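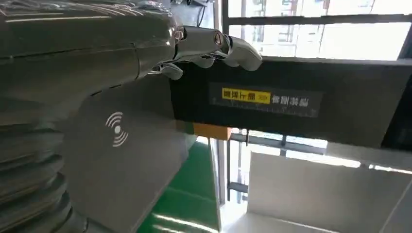
Remedios thinks the shutter on the Rerard is running slow at the top end and that we should stop blaming the film. Could be. She shot a whole roll on it at the weekend and everything came back a stop over, sky gone, the lot. My answer was that her meter reads low, which it does, but not by that much.

19 April 2022

Rerard folding, serial ends 574. Leaf shutter, unmarked, looks like the same one they put in the early Collen. Front element off, retaining ring came easy, somebody has been in there before me. Screwdriver marks on two of the slots. Not mine.

Speeds as found, on the tester:
1/25 fine
1/50 fine
1/100 slow, nearer 1/70
1/250 more like 1/120. So R. is right, one stop.
B ok, T sticks if you don't advance first

Slow train sounds healthy. No gunk on the blades that I can see but there's a shine near the pivots, old oil probably creeping. Cleaned with lighter fluid, two goes, let it sit over lunch. After: 1/100 came up to 1/90, 1/250 to 1/160. Better. Not there.

Main spring then? Didn't want to touch it. Looked at how it's hooked and whoever was in here last has it on the outer post instead of the inner. Checked against the Collen on the shelf, that one is on the inner. Moved it over. Fiddly, dropped it once, found it on my sleeve.

Now 1/250 reads 1/210, five in a row within a hair of each other. Good enough for a seventy year old shutter. I am leaving it there.

Rangefinder: vertical is off, horizontal good at infinity, drifts at close range. Tried it on the chimney across the road and then on the tape at 6 feet. Reads 5 and a bit. Cam follower is worn flat on one side, I could build it up but then everthing else has to be reset. Ask Jytte, she did one of these last July and wrote nothing down.

Later. Jytte Mikkelsen says don't build it up, turn the follower a quarter and use the fresh side. Takes ten minutes according to her. Took me fifty. Works though. Vertical still wants the tiny screw under the accessory shoe and I have no driver thin enough. Grinding one down tomorrow.

Bellows: two pinholes, both on the lower back corner fold. Patched with the black liquid stuff, thin coats. Do NOT close it tonight. I mean it, whoever is in first, leave it standing open.

Lens: light haze behind the rear group, wiped off clean. Coating has a few marks, no fungus. Focus helical stiff, old grease like toffee. Stripped it, marked the start of the thread with a scribe before seperating. Regreased light. Collimated on the ground glass, infinity stop moved by a whisker.

Parts used: one foot of seal foam, bit of leatherette cement. Cement tin nearly finished, order.

Still open
- vertical on the RF
- strap lug loose, needs the rivet closed
- case stitching, not our job unless Remedios Valcárcel asks
- film test, one roll, bracket at 1/100 and 1/250 only, write the frames DOWN

Senivo box camera is next in the queue, number 2176 in the book. Shutter fires when it feels like it. Haven't opened it. Customer wants the original mirror kept even though it's half gone, so no swapping.

R. wants the Rerard back for the weekend. Told her Friday if the bellows hold.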